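Search this site... Go

Pine table: wax or oil where I keep a bowl on a wire stand?

Pleklow
My table is light pine and I want to show a dark green bowl on it, on a thin black wire stand. The feet end in small loops that lie flat on the wood. Will they dent it? I'd also like to even out the color without hiding the grain and knots.
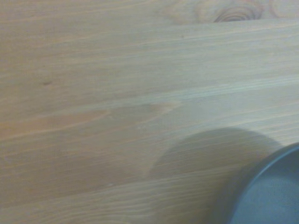
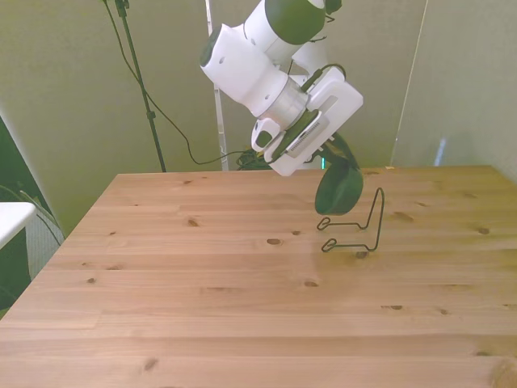 Stultach
Pine dents easily, wax or no wax. Put a dot of felt under each loop and lift the stand when you dust. For color I'd use clear wax, 2 thin coats, buffed between. Oil turned mine orange.

Lultel
just use a placemat

Comments
Pasaribu: Felt worked for me. Change it when it goes flat.
Pleklow: Thanks, getting felt.

Related
Getting a water ring out of pine
Plate stands that don't tip
Do knots bleed through wax? (5 answers)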